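June
By Tiwari Course Staff
Search this site Go
26 shares Comments (0)

PAY AND BENEFITS, UNIT 4
Reading a pay stub: gross pay, deductions, and what the employer pays on top

These notes go with the second half of the unit. They assume you have done the reading on hourly and salaried pay and that you know the difference between exempt and nonexempt employees. Overtime is left out here and comes back in Unit 5. State income tax is mentioned but not calculated, and you won't need it for the worksheet.

The employer used throughout is Ronon, a small company that makes replacement parts for commercial ovens. The employee is salaried, paid every two weeks, and works the whole year.

1. Pay period and annual salary

A biweekly schedule has 26 paydays in most years. A semimonthly schedule has 24. Students mix these up every term. The two schedules produce different paychecks from the same salary, and an employee who moves from one to the other will see the amount on each check change even though the yearly pay has stayed the same.

Our employee's gross pay is $1,325 per pay period. The annual figure is:

$1,325 x 26 = $34,450

Two months of the year will have three paydays. The pay is the same each time, but a household budget built on two checks a month has a check left over in those months. Some employers skip certain benefit deductions on the third payday. Ronon doesn't. It spreads each yearly premium evenly over all the paydays. When you are given a pay stub, check which method the employer uses before you multiply anything.

Now and then a calendar year has 27 biweekly paydays. An employer has to decide whether to divide the salary by the larger number or to pay the usual amount one extra time. Either can be done if the employment agreement allows it and employees are told in advance. We will not calculate this case.

2. Gross pay

Gross pay is everything earned in the period before anything is taken out. For a salaried employee it is usually one line. It can also include bonuses, commissions, paid leave, and some fringe benefits with a cash value, such as personal use of a company car.

Reimbursements are a different matter. If the employee buys supplies for the company, hands in the receipts, and is paid back under a proper expense plan, the money isn't wages. It may appear on the stub, often near the bottom, and it should not be added to gross pay. A flat allowance that is paid whether or not there are receipts is usually treated as wages.

3. Pre-tax and after-tax deductions

Deductions fall into two groups according to when they are taken.

Pre-tax deductions come out before income tax is figured, so they lower taxable wages. Common ones are the employee's share of health insurance premiums under a cafeteria plan, contributions to a flexible spending account, and traditional retirement plan contributions.

After-tax deductions come out of what is left. Common ones are Roth retirement contributions, union dues, most wage garnishments, and charitable giving through payroll.

A pre-tax deduction doesn't always lower every tax. Traditional retirement contributions lower the wages subject to federal income tax but not the wages subject to Social Security and Medicare tax. Health premiums under a cafeteria plan generally lower all three. For this reason a pay stub can show two or more different "taxable wages" figures, and both can be right.

Suppose the employee's share of the health premium is $200 per pay period, taken pre-tax through a cafeteria plan.

Gross pay: $1,325
Health premium: $200
Wages subject to federal income tax: $1,125
Wages subject to Social Security and Medicare: $1,125

Now suppose that same $200 were a traditional retirement contribution and there were no health premium.

Gross pay: $1,325
Retirement contribution: $200
Wages subject to federal income tax: $1,125
Wages subject to Social Security and Medicare: $1,325

Write both versions out by hand once. The worksheet has a mixed case, with a premium and a contribution on the same stub, and it goes faster if you have already set up the columns. 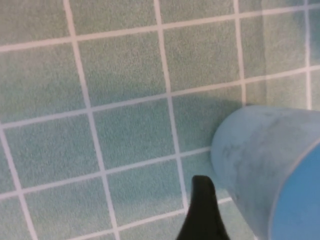
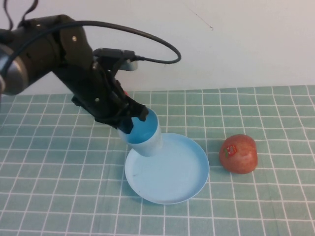
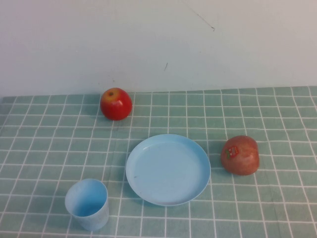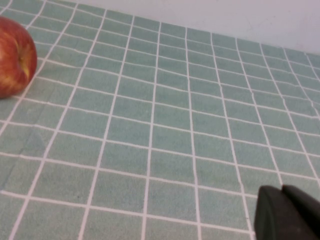 4. Taxes withheld

Federal income tax withholding depends on taxable wages, the pay period, and what the employee put on Form W-4. It is an estimate of the tax that will be due for the year. An employee with a second job, or a spouse who works, can have too little withheld if the form was filled out as though there were only one paycheck in the household.

Social Security and Medicare taxes are a flat percentage of covered wages for most workers. The W-4 doesn't affect them. Social Security tax stops for the year once wages reach an annual limit. Medicare tax has no limit, and an additional amount is withheld from high earners. Use the rate sheet handed out in class. Older editions of the textbook have out-of-date limits.

Some states have an income tax, some have none, and in certain places there is also a city or county tax. A few states also collect employee contributions for disability or family leave insurance. These appear as separate lines, often under short abbreviations. If you can't tell what an abbreviation stands for, look for a key on the back of the stub or in the payroll portal.

5. Bonuses

Ronon pays a year-end bonus of $500. It is added to gross pay for the period in which it is paid:

$1,325 + $500 = $1,825

Employees often say that bonuses are taxed at a higher rate. What they have noticed is withholding. A bonus is a supplemental wage, and the employer may withhold federal income tax from it at a flat rate or may combine it with regular pay and withhold on the total. In the combined method, the payroll system treats the larger check as if the employee earned that much every period, so more is taken out. When the tax return is filed, the bonus is counted with all other wages and taxed the same way. Any excess withholding comes back in the refund or lowers the amount owed.

Social Security and Medicare tax apply to the bonus in the usual way.

Whether the bonus also counts toward the retirement contribution depends on the plan document. Some plans define pay to include bonuses and some leave them out. Read the definition of compensation in the plan before you answer a question of this kind.

6. Net pay

Net pay is gross pay minus all deductions and withholding. It should match the direct deposit. If the employee splits the deposit between two accounts, add the two amounts before comparing.

When net pay changes from one period to the next and gross pay hasn't, check the following:

- a new benefit year or a change in coverage level
- a new W-4
- the Social Security limit being reached
- a garnishment starting or ending
- a correction for an earlier period
- a change in tax tables at the start of the year

7. What the employer pays

The stub may have a section headed "employer contributions" or "employer paid." These amounts don't come out of the employee's check. They usually include the employer's share of the health premium and any retirement match.

The employer also pays its own Social Security and Medicare tax, along with federal and state unemployment tax and, in most states, the cost of workers' compensation coverage. Many stubs leave these out. A total compensation statement, if the employer prepares one, will normally show them.

When comparing two job offers, put the following in separate columns: annual gross pay, the employee's share of premiums for the year, the employer match if the employee contributes enough to get all of it, and paid leave. Deductibles and copays belong in a note beside the premium. An offer with higher gross pay can leave the employee with less once premiums are counted.

Comparison for class discussion: Ronon offers the salary above with a $200 premium per pay period. Ristar offers the same salary with no premium, no match, and a plan with a high deductible. Grostura offers the same salary, the $200 premium, and a yearly $500 employer contribution to a health savings account. Assume the Grostura plan qualifies for such an account. Work out the yearly premium for each:

Ronon: $200 x 26 = $5,200
Ristar: $0
Grostura: $200 x 26 = $5,200, with $500 paid into the account by the employer

There isn't one right answer to which offer is best. It depends on how much medical care the household uses and whether the employee would have contributed enough to get a match. Come ready to say what else you would ask each employer for.

8. Terms to know

Gross pay
Net pay
Supplemental wages
Cafeteria plan
Pre-tax deduction
After-tax deduction
Taxable wages
Employer match
Total compensation statement

9. Before next class

Finish the worksheet through the mixed case. Show the two taxable wages figures separately and label each one. Leave the state line blank. If you bring a pay stub of your own for the review exercise, black out the Social Security number, the bank account numbers, and the home address first.

The reading for Unit 5 is the chapter on the regular rate of pay. Pay particular attention to which bonuses have to be included in the rate when overtime is figured.

Share 200 Print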